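Home Stories Archive Submissions Contact

The Maintenance Record of Cell 7

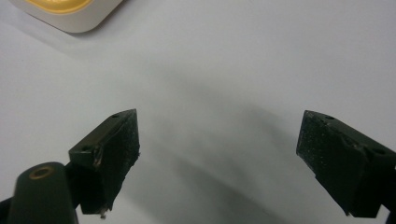
Part One: The Notice

The notice was placed on the door of the Favbridge workshop on 22 Jul 2019. It stated that Cell 7 would be withdrawn from service until its gripper had been inspected, and that staff of the Sancombe line should make other arrangements for their small parts. It was signed by the office and not by any person in it, as was the custom at Favbridge.

The technician on the early shift read it twice. She had asked for the inspection in the spring, on the proper form, and had received a card confirming that the form existed. In the months between, Cell 7 had continued to work. It had also begun to let go of things.

The first report had come from the Sancombe line, which recorded a bearing cap on the floor. The second recorded another cap, and expressed disappointment. After that the reports were entered by number only. The line was contracted to pass 1000 caps in a shift, and had on one shift passed 921. The office wished to know where the difference lay. The technician believed that a fair part of it lay under the bench, and she had the broom to support her view.

Part Two: The Inspection

The procedure for the inspection of a gripper was set out in the Bruvamier manual, of which the workshop held one copy. The page on grip pads had been removed by an earlier reader. The page before it ended with the words "taking particular care that", and the page after it dealt with the storage of belts.

The technician therefore proceeded by judgement. She cleared the pale worktop and wiped it down. She opened the fingers to their full width and locked the drive. She then brought the lamp over and looked at each pad in turn for as long as she thought the office would have wished.

Both pads were dusty. Small light flecks had settled into the grain of each, and the lower edge of the left pad had started to fray. A scrap of something whitish hung beneath it. On the upper corner of the same finger the finish was scuffed or perhaps a little chipped. She entered these findings in the record under their correct headings. For the scuff there was no heading, and she wrote it in the margin.

It was her habit to speak to the machine while she worked. The rules did not forbid it. She told Cell 7 that the fraying was ordinary wear and would not be held against it. She told it that the Sancombe line had been in poor temper before either of them arrived.

She brushed the right pad first and then the left. She drew the loose piece away with tweezers and put it in an envelope, and wrote the cell number and the word "debris" on the front. The envelope was placed in the drawer with the others.

Part Three: The Question of Replacement

New pads were kept by the Nartey stores, on the far side of the yard. The storekeeper examined her request and observed that pads were issued in pairs, whereas the request was for one. She replied that only one was frayed. He replied that he did not doubt it.

She returned to the workshop and considered the matter over her tea. A new pad set against an old one would grip harder on its own side, and the cap would sit crooked. She had seen this once, on a cell that had since been scrapped. She amended the request to two and initialled the change.

The storekeeper issued the pair without comment. He also gave her, from the back of a shelf, a single loose sheet in a plastic sleeve. It was the missing page. It had been sent to the stores years before as authority for an order, and had never been asked for.

The sentence, when she put the two pages together, read: "taking particular care that the old pads are not discarded until the new have been proved."

Part Four: Proving

The new pads were fitted that afternoon. The fingers were closed and opened 145 times on a test cap, and the cap was held on each occasion. The technician sat by the cell throughout with the record on her knee. When it was done she signed the sheet, released the lock and took the notice down from the door.

The office acknowledged the return of Cell 7 to service in September. Its letter noted an improvement in the Sancombe figures and attributed it to the revised seating plan in the canteen. A copy was enclosed for the machine's file.

She filed it. The old pads were in the drawer by then, wrapped in brown paper, next to the envelopes. They had been proved unnecessary and could be discarded under the manual. She closed the drawer, and went to see what Cell 7 wanted, as its lamp had come on.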